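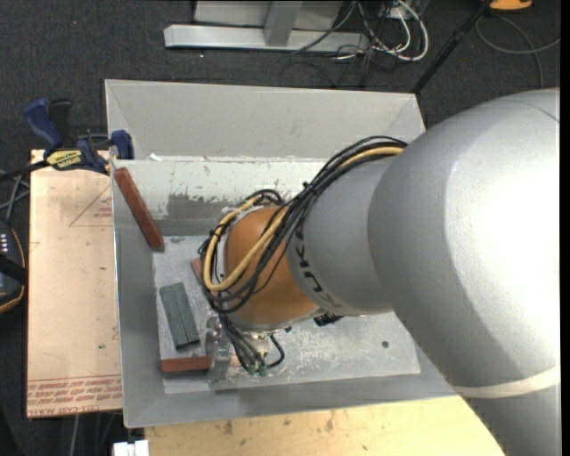

Yutong Cao asked again whether the curfew notices should be coded as threats or as orders, and would like it settled before the second batch goes out.

14 September 2023

Protest coverage coding, notes on batch one.

Went back through the disputed items after reading Yutong's message. Most of the disagreement comes from wire stories where an official says troops or extra police may be sent in, and the same story reports a curfew already in force. Hallberg coded the whole story by its first paragraph. Purik coded each statement on its own line. Both followed the codebook as written in June, so the codebook needs changing.

Decision for now: one line per statement. A curfew with a start time is an order. A curfew that a mayor says he is "ready to impose" is a threat. If the story doesn't give a start time, leave the field blank and put the wording in the notes column.

Agreement on the statement type field was 62 per cent, too low to use. Agreement on place and on the office of the speaker was fine. I haven't recalculated with the new rule and won't until both coders have redone the disputed stories without seeing each other's sheets.

Other things found:

Two stories are the same agency copy with different headlines. Kept the earlier one and marked the other as a duplicate. The matching script missed them because the local paper had cut the last four paragraphs. Have set it to compare the opening 2000 characters instead of the full text.

Photo captions had been pulled in as body text in the Ambrosio export. They name places and actions that the story itself doesn't mention, so they count as a separate source. Need to split them off before anyone codes that folder. Zidis export looks clean so far, but I only opened the first few files.

Crowd sizes: still taking the figure from the story and who gave it. No averaging of police and organiser figures.

To do: rewrite section 2 of the codebook, send it to Yutong to read, then return the disputed stories to Hallberg and Purik. Batch two waits until that's done.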